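Rostthorpe Town Talk > Local history and heritage > New monuments for the charter anniversary

Page 2 of 2

millrace_tom
22 May 2022
Went up to the square for the unveiling. For anyone who missed it, there are now two new pieces: the stone column outside the old corn hall and the bronze of the three founders by the bridge. The mayor spoke, the school band played, and the cloth came off the bronze at the second pull. I thought it was well done. The column is plainer than the drawings but it sits nicely with the corn hall steps.

Petra_Q
I was there too. I liked the column. I'm less sure about the bronze. Who decided there were three founders? The charter has six names on it. I counted them at the library display in March.

millrace_tom
Six witnessed it. Three put up the money for the bridge, and the town grew from the bridge. That was the explanation in the leaflet.

Petra_Q
Then call it the bridge monument. The plaque says "founders of Rostthorpe".

oldquarryman
Agree with Petra. My other complaint is the cost. 2,683 people signed the petition to have the bus shelter roof done first, and we still stand in the rain. I have nothing against statues, but the order is wrong.

G_Arrieta_fan
Different budgets, as has been said on here many times. The column and bronze came out of the anniversary fund, and most of that was given by Cemeck. The council only paid for the groundwork and the lighting. You can't spend a gift for a monument on a bus shelter.

oldquarryman
Groundwork and lighting are not free. And somebody has to clean it.

Girish Dwivedi
I was on the working group, so I can answer a few of these points.

The groundwork was needed anyway, as the paving by the bridge had sunk. The lights are on the same supply as the street lamps. Cleaning is in the existing contract for the war memorial, twice a year.

On the names, Petra is right that there are six on the charter. We asked for a second plaque listing all of them and it was agreed, but it wasn't ready. It will go on the parapet side. The wording of the first plaque was argued over for two meetings and I voted against it, for what that's worth.

Petra_Q
Thank you, that is useful. Is there a date for the second plaque?

Girish Dwivedi
Before the summer fair, if the foundry keeps to what they told us.

lowerdarnus
Can I ask about the Darnus end of town? We were told there would be a marker at the old toll house as part of the same scheme. Nothing has been said about it since. We always seem to get left off.

Girish Dwivedi
It has been put back. The owner of the wall changed and the permission has to be done again. The stone is cut and in store at Arrieta's yard.

lowerdarnus
Fair enough. It would have been good to be told.

millrace_tom
A few practical things for people going to look. The bridge is one way on foot until the barriers go. The column has an inscription on the back as well as the front, so walk all the way round. The exhibition in the corn hall is open to 4 and has the sculptor's small plaster models in it, which I preferred to the finished bronze.

oldquarryman
Is the exhibition free?

millrace_tom
Yes. There is a tin by the door.

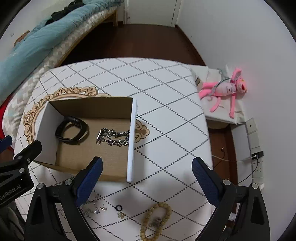

Found items and notices

corn_hall_desk
If you have lost something in town lately, ask at the desk with a description. Umbrellas are kept separately in the porch. We can't post things out.

Petra_Q
Has a child's green scarf come in? My niece had it at the band practice.

corn_hall_desk
Not so far. I'll put it in the book.

oldquarryman
Coming back to the bronze. I walked down this evening to look at it properly. The faces are good and the middle one's hands are very good. I still think the shelter should have come first.

G_Arrieta_fan
Write to the transport people about the shelter. The heritage group can't mend it. Their next meeting is at 11 in the library and the public can speak at the start.

oldquarryman
I have written to them. I'll go to the meeting as well.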